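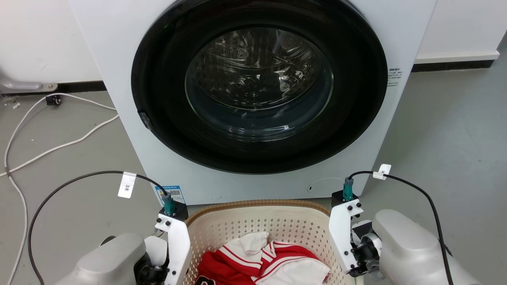
Red and white top, first wash – on its own or not?

luklow_lad
Red top with white bands, never been washed. Got it in the basket with a bit of plain white stuff and I'm about to bung the lot in at 40. Will the red run? Machine's a front loader, drum's empty, ready to go. Quick answers pls

Xóchitl Bermúdez
Not at 40. 30 and inside out. And take the white out of that basket!!

carneck14
Disagree, modern dyes are fine. Ive done 6 or more like that with whites, no bother. Colour catcher if you're nervous

Xóchitl Bermúdez
Colour catchers are a waste of money. Went through a whole box, still ended up with 2 pink pillowcases

carneck14
What temp though

Xóchitl Bermúdez
40. Hence me saying 30

Nicanor Zúñiga
Do the wet cloth test. Damp white hanky, press it on an inside seam for a minute. Any pink on it, wash alone. Also if there's lettering on it go easy on the spin, mine cracked after 4 washes at full whack

luklow_lad
There's white lettering on a black bit yeah. What spin then

Nicanor Zúñiga
800. No tumble dryer either

cernmont_jo
Vinegar in the drawer sets the dye, my mum swore by it

Nicanor Zúñiga
Doesn't do anything for modern dyes. Old wives tale

cernmont_jo
Works for me – each to their own

luklow_lad
Ok did the hanky. Faint pink, or might be the light in here. Going 30 on its own, white can wait. Do I need to do the filter first? Not touched it since March

carneck14
Yes. Put a towel down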